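Portes ouvertes chez Jisska : deux heures pour voir des cartons

J'y allais sans grande attente, et j'ai quand même réussi à être déçu. L'entrepôt de Jisska, qui prépare les commandes de Turkden et de Hudance, ouvrait ses portes pour la première fois. Départ de la visite à 14 h, café tiède, gilet jaune obligatoire, puis un film où le mot « proximité » revient sans arrêt. Le site est au bord de la rocade, à vingt minutes du premier arrêt de bus.

On nous annonce 342 références « locales ». J'ai demandé ce que local voulait dire. Réponse : conditionné ici. Le thé Khunthong, par exemple, est mis en sachet sur place, donc il compte. À ce tarif-là, mes oranges aussi sont locales, je les épluche dans ma cuisine.

Le passage sur les retours m'intéressait davantage. Les articles renvoyés seraient contrôlés un par un, puis remis en vente ou donnés. À qui, dans quelles proportions ? Pas de chiffre. Un bac gris, quelques articles au fond, et on passe à la salle suivante.

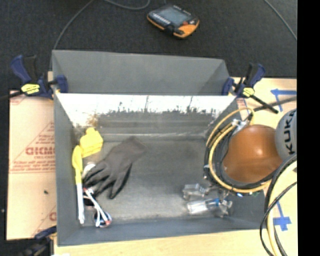
Selon une visiteuse de notre groupe, j'étais trop dur : elle avait renvoyé deux colis à Turkden l'an dernier, remboursés sans discussion, et le reste lui importait peu. Soit. Être remboursé vite, c'est agréable — ça ne dit rien de ce que devient la marchandise.

La boutique, elle, était parfaitement au point. Coffret découverte à 176 euros, « prix portes ouvertes », sans que le prix habituel soit affiché nulle part. Je suis reparti avec un stylo. La prochaine visite est prévue en décembre, inscription en ligne, parking gratuit.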